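The Cup Bench

I had packed cups at Wendt for eleven years when they asked who wanted to go upstairs. The form said bench operator, same pay, no shifts. I put my name on it mainly because of the shifts. My knees had started to go and the early one began at ten to six.

Upstairs was a long room that used to be the sample store. They had painted the floor and put up aluminium posts and run black cables everywhere. The robot was there already. It had two arms and two hands, and the hands had fingers, which I hadn't expected. I had thought it would be something like the suction heads on the box machine. The engineers were from Jinis and they called it the Akine, after the town where it was put together. I called it that too after a week or so.

My job was to put a cup on the table and say ready. The robot would reach down and pick it up and hold it, and I would say whether I would have picked it up like that. That was really all. A good hold was a one and a bad hold was a nought, and I typed it in. When the cup went over I stood it up again.

"How do you decide?" one of the engineers asked me in the first week.

I said I didn't decide, I just knew if it was going to slip. He wrote that down. Later he asked if I could say which finger I looked at. I looked at the thumb. I hadn't known that until he asked, and afterwards I caught myself looking at my own thumb when I made tea.

On the line we did 2000 cups a shift each, if the kiln was running properly. On the bench we did 100 before lunch and it felt like more. You had to wait. The arm came down slower than I would have liked, then it stopped over the cup as if it had forgotten something, then the fingers came in. I used to grip the edge of the table when it stopped. By the end of the first month I didn't.

At lunch I still went down to the canteen and sat where I always sat. People asked me what it was like and I said it was quiet. They asked if it was any good. I said it dropped a lot. They liked that, and I said it more often than I should have, because by June it wasn't dropping very many. One woman who had trained me when I first came, and who could carry five cups on one hand, asked me straight out how many. I told her 50 the week before, out of all of them. She did the sum in her head and went back to her soup.

They put some of the bench pictures up on the board by the clocking machine, with a strip of paper underneath. I think the idea was that people would feel better if they could see it. 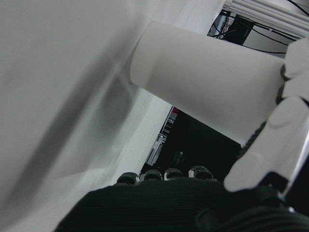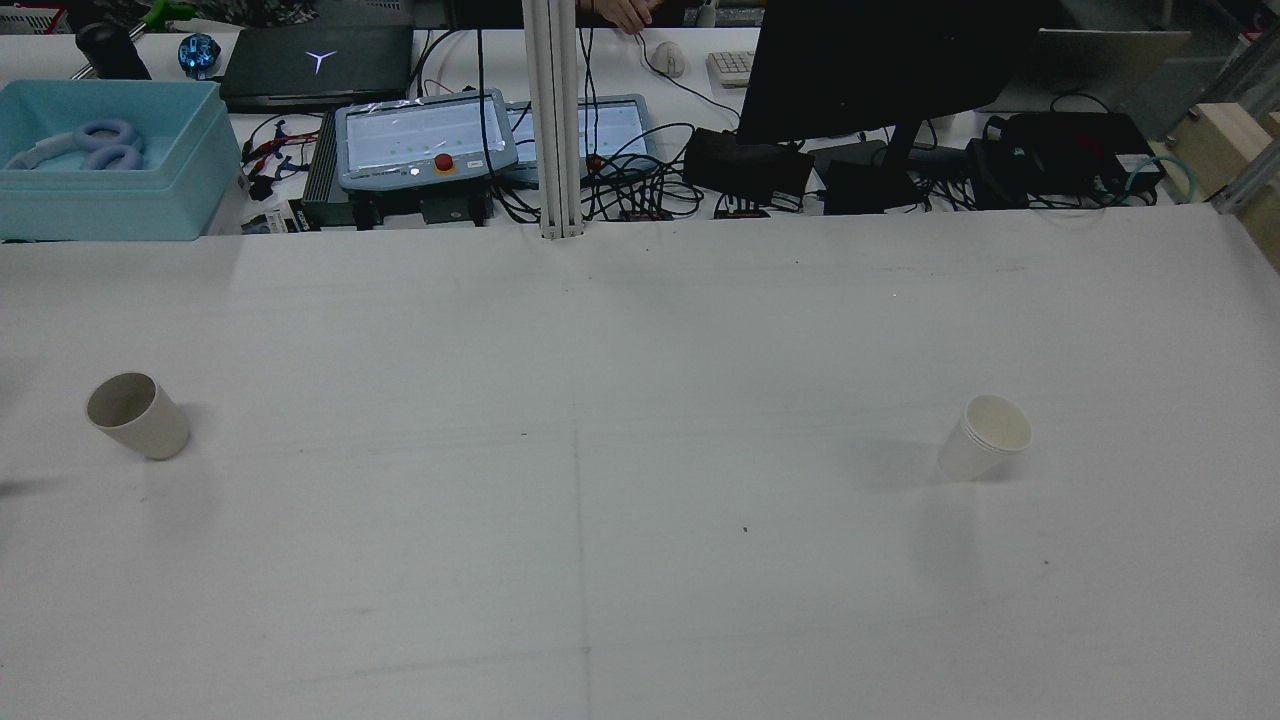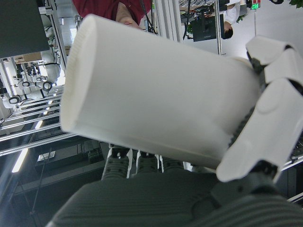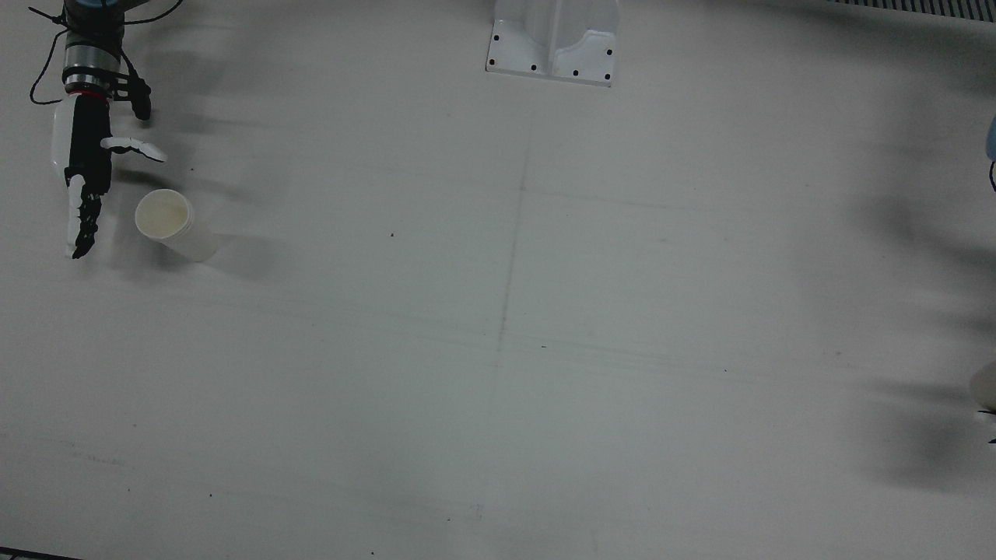

What happens to the packers when it can do the whole shift?

Half of them go to glazing and inspection, and the rest are offered the money or a place at Sevar, which is forty minutes on the bus.

That was how it was put to us at the meeting, nearly word for word. The question came from the back and the manager had the answer ready on a card. He was decent about it. He said there were no dates yet. Someone asked if the bus would be paid for and he said he would find out, and he did find out, and it would be for the first year.

After the meeting I went back up and did the afternoon cups. I remember I gave it three noughts in a row that were probably ones. The thumb was a bit low but it was fine, it would have held. The engineer looked at his screen and looked at me and said, "Those looked all right to me." I said the thumb was low. He said okay and left them in. The next morning I asked him to change them and he did that as well, and we didn't talk about it.

The woman who trained me came up in her break to have a look. It was allowed but hardly anyone did. She stood with her arms folded and watched it do one cup, then another. Then she said, "It's not turning its wrist."

I asked what she meant. She picked the cup up herself and showed me, the way she had shown me years ago. You don't come straight down on a cup. You come in a little from the side and turn as you close, and the cup settles into the hand before you lift. I did it that way too. I had done it so long I'd stopped being able to see it. The engineer came round the table and asked her to do it again slowly, and she did it again slowly, and then he asked if she could stay for ten minutes.

She stayed an hour and a half. Her supervisor came up to find her and ended up watching as well. They had her take the robot's hand by the wrist and move it the way she moved her own, over and over, with him saying "and again" and her saying "give me a chance". When she had finished she wiped her hands on her overall and asked if they were paying her for it. He said he'd see that they did.

I was cross with her for a day or two. I don't know what I'd have wanted her to do instead. I'd been up there for months doing the same thing in a slower way.

With the wrist put in, it went 531 cups before it dropped one. I was there for the one. It was a thick-handled thing for the hotel trade and it had a drip of glaze on the side that should have been caught downstairs. I typed the nought and swept up. The engineers were very pleased. They'd brought a cake for 500 and there was still some left, so we had that.

She went to inspection in the autumn. She says the light is good there and the stool is terrible, and she has asked for a new stool twice. Four of the others took the Sevar places. I see two of them at the bus stop sometimes, on the other side of the road, because theirs goes the opposite way.

I'm still on the bench. We've started on saucers, which it doesn't like at all. They lie too flat and it can't get under them. I've told the engineer you have to slide a saucer to the edge of the table first and take it from there, and he's writing that down.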